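Two arms, one shirt
August
Posted by the Lilada blog

I had meant to write this up on Saturday, and then Saturday went the way my Saturdays go, so you are getting it in the evening with a cup of tea going cold beside the keyboard. A few of you have written to ask how the laundry project is coming along, and whether I have given up on it. I haven't! I did go quiet for a while, mostly over wiring, and wiring makes for dull reading.

For anyone new, Lilada is what I call the pair of robot arms I have been putting together at the shared workshop in Clevville. The arms have their own names as well, because shouting "the left one" across a bench gets old fast. The left is Soda and the right is Innes. They are the same kit, more or less, with white links and black joints, but they have never behaved the same. Soda is smooth and a bit lazy coming back up. Innes is quick, and overshoots if I let the gains creep. I have swapped motors between them, I have swapped cables between them, and the personalities stay exactly where they were, so I have stopped asking.

The big job this summer was the booth. When I first bolted the arms down they stood at the end of an ordinary bench with the whole workshop behind them, and anybody walking past in a bright jacket would change what the cameras saw. So I bought some lengths of aluminum extrusion, which I love more than a grown person should, and stood plain panels up on three sides. The color is a sort of grayish lilac. I would like to say I chose it after careful thought about contrast, but it was the color the shop had enough of. It has grown on me, and the arms do look rather handsome against it.

The tabletop is the other thing people ask about. It has a marble pattern, all gray and brown veins, and I went back and forth over it for ages. A plain surface would be easier on the software. But I would like this to work on a real table in a real house one day, and real tables have patterns and crumbs and coffee rings on them, so I decided to make my life harder now and thank myself later. (I have not thanked myself yet.)

Then there is the question of what to fold. I started with washcloths, because a washcloth is a square and a square forgives you. From there I went to dish towels, and I got up to 20 decent towel folds in one evening, which made me very cocky. Shirts are another world entirely. A shirt has sleeves that go wherever they please, and a collar that is stiffer than everything around it, and a front that may or may not be buttoned. Lay it down twice and you have two different problems. I picked a dark blue checked one for practice, partly because I thought the grid would help me see which way the cloth was running, and partly because I never liked how it fit me. 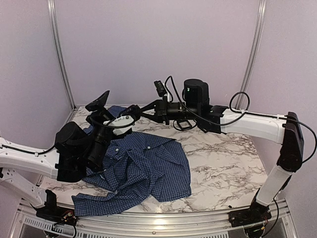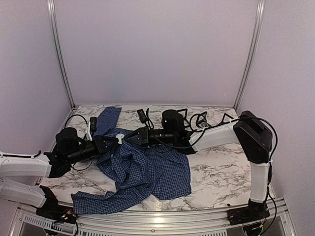

What I am working on now is getting the two of them to share a space politely. With towels I could cheat. Each arm had its own half of the table, and I simply told them never to cross the middle, and they were like two children with a line of tape down the back seat. A shirt won't allow that. Sooner or later both hands want to be in the same few inches of air, and then you have to care about where every last bit of each arm is, including the camera brackets and the cable loops, which my first collision model left out altogether. I found out about that omission with my ears.

So I spent four evenings on a proper model, with a fat imaginary bubble around each wrist and a smaller one around the fingers. If the bubbles touch, both arms slow right down. If they overlap past a limit I set, both arms stop and wait for me. It is much too cautious at the moment. I can practically hear Innes sighing. But I would much rather loosen it a little at a time than go back to printing replacement brackets, and I have printed plenty of those.

Cables deserve their own post, and I expect they will get one. The short version is to leave more slack than you think, clip it to the links, and then run the arm through its whole reach by hand before you switch anything on. I had one tied so neatly along the forearm that the elbow couldn't open all the way, and I spent most of an evening blaming the motor. There is still some bare wiring down by the bases that I keep promising to tidy. I have the little covers for it. They are in a drawer. I know which drawer.

Next on my list is recording more practice runs. I have 52 that I would call usable, and I have my eye on 2000, which sounds silly when I type it out, though a steady habit of a few before dinner does add up. I want to try lighter fabrics as well, and something with short sleeves as a kindness to everybody involved. After that I may be brave and try a fitted sheet, but please don't hold me to it, I can't fold one of those myself.

If you have built anything similar and have found a good way to pick a collar out of a heap, do leave a comment. I've been trying to find mine by starting from the buttons and working upward, and it is slow going – the buttons like to hide under a fold at just the wrong moment. I'll put the bubble settings up once I've stopped changing them every other night.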